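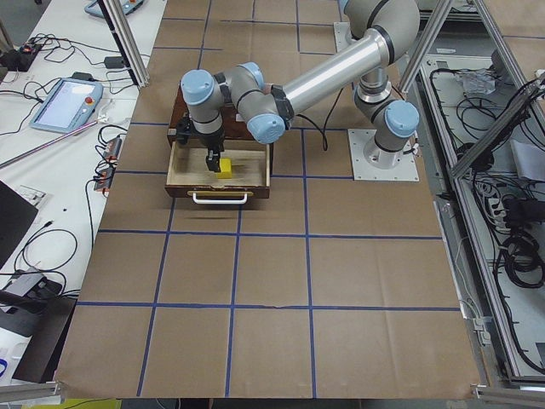

*The arm over the open drawer, yellow block inside.*

Budget season again! I know most people dread it, but I love this part – a blank spreadsheet, a pot of coffee, and a whole November to talk myself into things and then back out of them. We have one arm running at the Storkovton shop and I'm pricing a second cell for next year. A few of you wrote in asking how I split up the money, so I'm going to go through it while the numbers are still fresh (and still a mess).

The arm itself is the easy line. You get a quote, you argue a little, you get a slightly better quote. Ostis and Pelkonen both came back to me inside a week, and the two prices were so close that I'm going to pick on service. Pelkonen will lend us a loaner wrist if ours has to go out for repair. That counts for a lot when you only own one of everything.

What got me the first time was all the small stuff. I went back through last year's receipts and found 91 separate purchases that never had a line of their own. Cables, bolts, tape, power strips, more cables. Together they came to $1,771, and I had budgeted zero! So this year "small stuff" gets a real line at the top of the sheet, right under the arm, where I can't pretend it away.

Tape deserves its own paragraph. We go through it like crazy, both the blue kind for laying out the grid and the mesh kind. I used to grab whatever the hardware store had on the way in. Now I order it by the case from Idcombe, and I've put down 7 cases for the year, which may be too many, but it keeps.
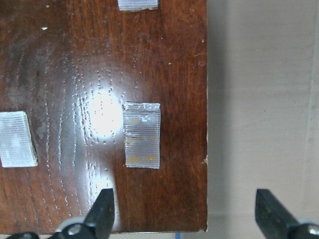
The next line is the wrist camera, and I'd buy that one again tomorrow. I went back and forth on it for ages because the fixed view already covers the whole table. But up close you get the grain of the wood, the chips along the table edge, the fingers themselves, all the things you'd otherwise be leaning in and squinting at. For the second cell I'm putting the camera in from day one, along with a spare. Mounting one later meant re-routing the cable, and that ate a whole Friday.

Then there's furniture, which I mean literally. Eero Väisänen, who set up our first cell with me, talked me out of buying fancy fixtures, and he was so right. A plain drawer with a bar handle makes a terrific thing to practice on. So does a shiny old tabletop. I have a small thrift store line in the sheet now and it's my favorite one. One warning, though: glossy varnish throws glare straight back at the camera, so leave a bit of money for softer lights if you like dark polished wood as much as I do.
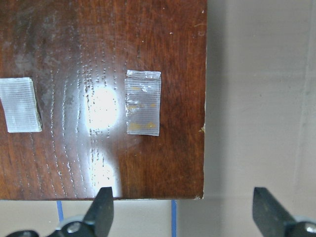
**Shop Notes, No. 3**

Where the sheet stands tonight: arm, gripper, two cameras, frame, lights, small stuff, tape, thrift. I still need a number for spare fingers. Ours pick up scuffs and I'd like to have a second set in the cupboard before I need it – if anyone has ordered them in pairs and gotten a better price, please leave a comment. I'm also torn on a bigger table. The extra room would be wonderful, but it means a longer frame, and the longer frame means moving the desk, and then I'm shopping for a desk.

Eero wants to look over the totals before I send anything out. I'll post the sheet once he's had his go at it.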